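Zomow共用スペース 1/8/26の打ち合わせメモ

書いた人:わたし(今回の記録係。前回じゃんけんで負けたので)
場所:Jernotarの部屋、奥のテーブル
来た人:ウェイドン・ジャンさん、ヤスパー・スハウテンさん、織物班からふたり、印刷班からひとり、わたし
お休み:陶芸班(窯の日と重なったそうです。メモを見て意見があれば返信ください)

録音はしていないので、言い回しはだいたいです。「そんなこと言ってない!」というところがあったら直しますので、Nurierのスレッドに書いてください。あと、途中でお茶をいれに立ったので、マットの話の前半は印刷班のメモをもらって書いています。

【前回の宿題の確認】

・棚のいちばん下の段ボールをつぶす → 終わってました。ジャンさんが朝のうちにやってくれていて、わたしたちが来たときにはもう紐でしばってありました。ありがとうございます!
・冷蔵庫のパッキンの掃除 → 半分。上の扉はきれいになったけど、下の扉はまだです。綿棒が足りなくなったとのことで、次回まで持ち越し。
・ラベル用紙の追加注文 → わたしの担当でした。すみません、忘れていました。今日の帰りに頼みます。
・掃除当番表の書き直し → 織物班が手書きの下書きを持ってきてくれました。曜日の列が前よりずっと広くて見やすいです。これは後ろのほうでもう一度出てきます。

【議題1 飲みものの缶、どれが誰の?問題】

今日のいちばん長い話でした。たぶん打ち合わせの半分はこれです。

10月から冷蔵庫の缶を共用にしてみて、数か月やってきたわけですが、共用の缶と個人で持ってきた缶がやっぱり混ざります。とくに黄緑の缶。同じものを個人で買ってくる人が何人もいるので、冷蔵庫を開けると黄緑だらけで、どれを飲んでいいのかわからない。スハウテンさんは先週、自分のだと思って開けたら織物班のだったそうで、その場で平謝りしていました(織物班は気にしていないそうです。むしろ「言われるまで気づかなかった」とのこと)。

出た案を順番に書いておきます。

マジックで名前を書く案。これは前にもやっていて、結露で手が黒くなるのでもうやりたくない、と印刷班。わたしも同感です。かばんの内側に一度ついたのが、まだ落ちていません。

付箋を貼る案。冷蔵庫の中で落ちます。落ちた付箋が野菜室の奥から出てくるの、あれちょっとこわいんですよね。

輪ゴムを巻く案。悪くないけれど、色の意味を覚えられる自信がないという声が複数。赤が共用だっけ、青が共用だっけ、と毎回なりそう。

テープを貼る案。ジャンさんの提案で、濃いグレーのダクトテープをちぎって缶の横に貼っておくだけ。テープがあるのが共用、ないのは個人のもの。字を書かないので手も汚れないし、暗い冷蔵庫の中でも黄緑の上だとよく目立ちます。端っこがびりびりでもぜんぜん構わない、はさみを探す時間のほうがもったいない、というのがジャンさんの意見でした。

これがいちばん賛成が多くて、反対はなし。ただスハウテンさんから「濃い色の缶のほうはどうするの」という質問が出ました。確かに!あの黒っぽい缶にグレーのテープを貼っても、見分けがつきにくいです。ここでしばらく話が止まって、みんなで缶を持ってうろうろしました。白いテープならどうか、でも白いテープはうちにない、養生テープの緑なら棚にある、でもそれだと黄緑の缶とごっちゃになる、などなど。

結局、濃い色の缶は全部共用あつかいにしてしまおう、ということになりました。個人で持ってくる人が今のところいないので、それで困る人はいません。もし持ってくる人が出てきたら、そのときまた考えます。

決まったこと:
・黄緑の缶は、共用のものにだけ濃いグレーのテープを貼る
・濃い色の缶は貼らなくてよい。全部共用
・テープは冷蔵庫の横のフックにかけておく。使ったら戻す
・補充した人がその場で貼る(あとでまとめて、はナシ。前にそれで失敗しています)

テープをかけるフックは、いまエプロンがかかっているので、エプロンのほうに引っ越してもらいます。エプロンの行き先は未定。洗ってないのが一枚あるので、心当たりのある人は持って帰ってください。紺色でポケットにボタンがついているやつです。

【議題2 テーブルの上の定位置】

缶の話の続きみたいなものですが、飲みかけや、冷蔵庫から出した缶をテーブルのどこに置くか。

作業中の布や紙のすぐ横に缶があるのがこわい、というのは織物班がずっと言っていることで、去年一度、生成りの布にやられています。あのときの悲しい顔は忘れられません。それで、トレイをひとつ缶専用にして、テーブルの上に出ている缶は必ずそこに立てる、というのをやってみたいとのこと。

トレイは棚にあった緑の、浅い長四角のを使います。ふちが低いので倒れるのを止める力はあまりなさそうですが、こぼれたときに広がるのはだいぶましになるはず、という話でした。深いほうの箱も候補に出たけれど、手を入れにくいし、上に物を重ねる人が絶対に出るので見送りです(わたしのことです。自覚があります)。

置く向きについて、長い辺を奥に向けるか手前に向けるかで、スハウテンさんと印刷班がけっこう真剣に話し合っていました。横長に置くほうが手前に作業する場所が残るし、缶も取りやすい。縦長だと端に寄せやすいけど袖がひっかかる。どちらでもいいと思って聞いていたら、最後には横長に決まっていました。

写真も貼っておきます。 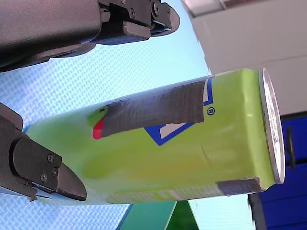
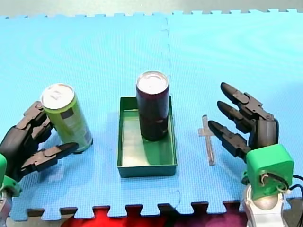
2枚とも黄緑の缶が写っています。濃い色の缶が立っている緑のトレイは2枚目のほうです。

トレイの中に布やペンを入れるのはやめましょう、ということも付け足しておきます。缶の場所と決めたら缶だけで。はさみもだめです。印刷班から「クリップくらいは」という声がありましたが、クリップくらいは、がいちばん危ない、と織物班に即却下されていました。笑ってしまった。

決まったこと:
・緑の浅いトレイは缶専用。テーブルでは横長に置く
・飲み終わった缶もいったんトレイへ。帰るときに各自で流しに持っていく
・トレイを洗うのはその日の当番

飲み終わった缶とまだ入っている缶が並ぶと、持ってみるまでわからないという指摘もありました。わたしはよく持ち上げて「空か……」となっています。これについては名案が出ず、今回は保留です。いい方法を知っている人、ぜひ教えてください。

【議題3 水色のマット】

前半は印刷班のメモから。

ジグソーみたいにつなげるタイプの水色の発泡マット、作業のときに敷くと缶や道具を置いてもカタカタいわないので評判がいいです。床に置いて使っていた人も、机の上で使っていた人もいて、いまは必要な人が好きな枚数を持っていく状態。それはいいのですが、戻ってくるときにばらばらになっていて、縁のでこぼこがぐにゃっと曲がったまま棚に突っ込まれていることが多い。曲がりぐせがつくと、次につなげるときにすき間があいてしまうそうです。

ここからわたしのメモに戻ります。

戻し方は平らに重ねる、これで全員一致。立てかけるのはだめ。棚の幅がぎりぎりなので、いちばん下の段の仕切りをひとつ外すことにしました。ジャンさんがその場で外してくれようとしたのですが、ネジが固くてびくともせず、大きいドライバーを借りてからもう一度ということに。

それから、マットの下に敷いている布のことも出ました。赤と濃い紫の布、あれは何ですか?という質問がスハウテンさんからあって、織物班の見本の端布だそうです。てっきりテーブルクロスだと思っていました。端布なので汚れても構わないとのことですが、最近ちょっと糸くずが出てきているので、次の洗濯のときにほつれ止めだけしておきますと言ってくれました。やさしい。

マットの掃除については、表面に細かい織り目みたいな模様があって、そこにほこりが入りこみます。濡れ布巾でこするより、乾いたブラシでかき出してから拭くほうが早い、というのが印刷班の経験談。ブラシは流しの下の、柄が短いほうを使ってください。長いほうは窓用です。

決まったこと:
・マットは平らに重ねて、いちばん下の段へ
・つなげたまま戻さない(幅が入りません)
・使ったあとはブラシ、それから拭く
・棚の仕切りを外すのはジャンさんとスハウテンさん

買い足すかどうかも少し話しました。いまの枚数で足りないのは大きい作業が重なる日だけなので、今回は見送り。同じ水色がまだ売っているかどうかだけ、わたしが見ておきます。色違いになっても気にしないという人と、ものすごく気にするという人がいて、これは根が深そうです……。

【議題4 お金のこと】

飲みもの代の箱、前回から今日までに入っていたのが2155円。Lemaで買った補充分が1661円でした。差額は箱に残してあります。レシートは箱のふたの裏に貼りました。

赤字にならなかったのは久しぶりです!みんなちゃんと入れてくれている証拠だと思うので、この調子でお願いします。ただ、箱の中が小銭ばかりで重たいので、お札を入れてお釣りを取っていってくれる人がいるととても助かります。

補充の量については、一度に20本くらいがちょうどいいのでは、とジャンさん。それより多いと冷蔵庫の上の段が占領されて、お弁当が入らなくなります。前に一度まとめ買いで安くなっていたときに欲張ったら、陶芸班のプリンが行き場をなくしてしまったことがありました。あれは本当に申し訳なかったです。

黄緑と濃い色の割合をどうするか。黄緑のほうが先になくなるので、多めにしたいという意見がありました。でも濃い色のほうが好きな人も確実にいて、わたしもそのひとりです(ここは強調して記録しておきます)。とりあえず次の買い出しでは黄緑を少し多くして、様子を見ます。買い出しは車のあるスハウテンさんが行ってくれるそうです。

【議題5 掃除当番表】

織物班の下書きをみんなで見ました。

変わったところは、流しとテーブルが別の当番になったことと、冷蔵庫の欄が新しくできたこと。いままで冷蔵庫は「気づいた人がやる」だったのですが、気づく人がいつも同じなので、ちゃんと順番にします。該当者の顔が明るくなりました。

テーブル当番の仕事はこんな感じです。

トレイを洗って拭く。
マットが出ていたらブラシをかけて棚へ。
布をはたく(窓の外で。室内でやると大変なことになります)。
最後にテーブルを拭く。

テーブルを拭くのを先にしたい、という人がいて、いや布をはたいたあとじゃないと意味がない、と言われて納得していました。順番どおりでお願いします。

当番が来られない日は、ほかの人に直接頼むこと。スレッドに「代わってください」とだけ書くと、みんな誰かがやるだろうと思って結局そのままになります。これは前回も書いた気がするな……書きました。念のためもう一度です。

表は清書してから冷蔵庫の扉に貼ります。磁石が弱くて落ちるので、強いのがひとつほしいとのこと。家に余っている人いませんか?

【その他】

・窓側の椅子がぐらぐらするのは3脚。脚のゴムがとれているだけなので、ゴムを買ってくれば直りそう。印刷班が引き受けてくれました。
・忘れものの水筒が棚の上にあります。ふたに猫のシールつき。ずっと中身が入ったままだったので、勝手に洗いました。
・流しのスポンジは、黄色が食器、ピンクがトレイや容器用ということにしてみます。でも色の意味を覚えられないという話をさっきしたばかりでは?と突っこまれて、全員で黙りました。とりあえず置き場所も左右に分けます。左が食器です。
・お菓子の箱を開けた人は、最後のひとつになったら箱をたたんでください。空の箱を開けたときのがっかり感について、スハウテンさんがかなり長く語っていました。
・Jernotarの部屋の時計は数分進んでいます。進んだままのほうが遅刻しなくていいという人もいて、そのままになりました。

【次回までの宿題】

わたし:ラベル用紙の注文(今度こそ)、水色のマットがまだ売っているか確認
ジャンさん:大きいドライバーを借りる、テープをフックにかける
スハウテンさん:Lemaへ買い出し、棚の仕切りを手伝う
織物班:当番表の清書、端布のほつれ止め
印刷班:椅子のゴム、綿棒を買って冷蔵庫の下の扉
陶芸班:もし磁石があれば!

次回の日にちは、陶芸班の窯の予定を聞いてから決めます。候補をNurierに出すので、早めに丸をつけてもらえるとうれしいです。次の記録係はスハウテンさん。日本語で書くのが大変だったら英語まじりでも大丈夫ですよ、と伝えたら、絵をたくさん描くと言っていました。

追記:帰りがけに、冷蔵庫にある共用の黄緑の缶にテープを貼っておきました。貼っていないのがあったら個人のものなので、飲まないでくださいね。奥の段はまだ見ていません。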